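Collecting by Hand: A Conversation With the Lead of the Elwood Demonstration Project

Wed 9 January

When the Elwood project began recording in May, its staff expected the learning software to be the difficult part. Most of the working week has gone instead to gathering the examples from which that software learns, and the project's lead engineer has come to regard this as the proper order of things.

"People ask about the model first," the engineer said in an interview at the Hutchins building. "I would rather talk about the recordings. If the recordings are careless, we spend the following month finding out how careless they were."

The project studies simple handling tasks with ordinary household objects. A person performs each task while wearing a sensor rig on one hand, and the movements are stored as a single demonstration. The collection now holds 1,675 accepted demonstrations. Of these, 616 involve bowls and cups, a share the engineer considers too large and intends to correct.

"Bowls are pleasant to work with, so everyone records bowls," the engineer said. "Then we ask the system to pick up a folded cloth and it has very little to go on."

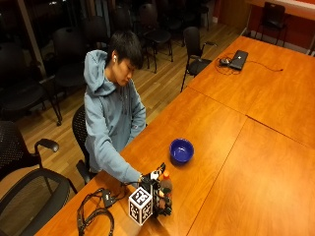
Demonstration and Data Group, Fular Laboratory

Printed markers are attached to the hand rig so that its position can be followed on video. The patterns must stay visible to the camera for as much of each motion as possible, and operators learn to keep the wrist turned accordingly. The engineer described this as the hardest habit to teach.

"You reach for something the way you have reached for things all your life, and the marker disappears behind your own hand," the engineer said. "New operators need a few sessions before they stop doing it. We do not count those sessions."

The group has rejected 299 recordings to date. Lost markers account for most of them. Others were set aside when an operator paused partway through a task or corrected a grip so many times that the purpose of the motion became unclear. A small correction is kept. In the engineer's view, a system that has seen only perfect attempts will have no response when its own attempt goes slightly wrong.

Sorting is done with Drukmont, the group's internal review tool, which plays the video beside the hand data and asks a second person to accept or reject each attempt. Operators do not review their own work. The rule was adopted after the first round, when the group compared notes and found that people were generous with themselves.

Asked whether the work was tedious, the engineer did not dispute it. Sessions are limited to forty minutes, and operators change tasks twice within that time. "Tired hands move differently," the engineer said. "You can see it in the data before the person will admit to it."

The next round will concentrate on cloth, lids and containers with handles — the three categories in which the current collection is thinnest. Recording is planned to continue at Hutchins, with the review stage remaining at Fular.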